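Parno unificará la recogida de envases y papel a partir de agosto

Servicios municipales. 20 jun 2019

El municipio de Parno modificará en agosto el sistema de recogida domiciliaria de residuos reciclables. El nuevo esquema agrupa envases ligeros, papel y cartón en un único recipiente con ruedas, que se vaciará en días alternos a los de la fracción resto. El vidrio seguirá depositándose en los iglús de la vía pública y la materia orgánica conserva su calendario actual.

La medida afecta a 1.052 viviendas de los barrios de Tretier y Enache, donde hasta ahora convivían dos sistemas: bolsa a pie de portal en el casco antiguo y contenedor compartido en las calles de trazado posterior a la ronda. Según la memoria técnica del contrato, la coexistencia de ambos modelos obligaba a duplicar itinerarios y a utilizar vehículos con distinto sistema de elevación.

El servicio lo prestará la empresa Lodier, adjudicataria del lote de recogida selectiva. El contrato tiene una duración de cuatro años y comprende el suministro de los recipientes, su reposición por rotura y la limpieza de las zonas de espera en comunidades de propietarios. No incluye la recogida de voluminosos, que se mantiene con cita previa.

Paula Barbu, responsable de la oficina técnica de residuos, indicó que la separación de papel y envases se efectuará en planta. «La mezcla en origen exige que el cartón llegue seco y plegado. Una carga con restos líquidos pierde calidad y parte de ella acaba en rechazo», explicó. La oficina ha fijado 69 puntos de control en los que se tomarán muestras durante la fase de implantación, con el fin de medir el porcentaje de impropios por itinerario.

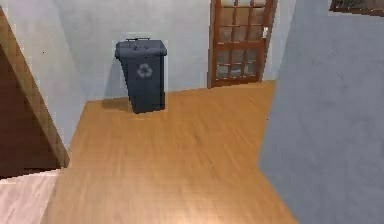
¿Qué debe hacerse con los envases que contienen restos de comida?

Se vacían por completo y se depositan en el recipiente de reciclables sin necesidad de enjuagarlos. El papel de cocina usado y las servilletas manchadas corresponden a la fracción orgánica.

Los recipientes se entregarán a domicilio. En las viviendas unifamiliares se asignará uno por inmueble; en los edificios plurifamiliares, la dotación dependerá del número de hogares y del espacio disponible en el cuarto de basuras. Las comunidades sin cuarto habilitado podrán solicitar un emplazamiento exterior, sujeto a informe de accesibilidad. La anchura libre de acera no podrá quedar por debajo de la exigida en la ordenanza.

Los usuarios deberán sacar el recipiente la noche anterior a la recogida, con la tapa cerrada y las ruedas orientadas hacia la fachada. No se retirarán bolsas depositadas fuera. Si el personal detecta materiales no admitidos, dejará un aviso adhesivo y el contenido se recogerá con la fracción resto. La reiteración se comunicará a la oficina técnica, que podrá abrir expediente conforme al régimen sancionador vigente.

Los establecimientos comerciales quedan fuera de esta fase. Stela Onu, jefa de explotación de Lodier, señaló que los comercios de Enache generan sobre todo cartón de embalaje y requieren una frecuencia distinta. El itinerario comercial se definirá cuando se disponga de los primeros datos de pesaje.

El ayuntamiento enviará a cada hogar el calendario de recogida y una guía de materiales admitidos. Las incidencias de entrega, los cambios de tamaño y las altas de nuevos inmuebles se tramitarán en el registro municipal, donde también pueden presentarse alegaciones a la ubicación de los recipientes comunitarios. Los contenedores compartidos de la ronda se retirarán una vez terminado el reparto en ambos barrios.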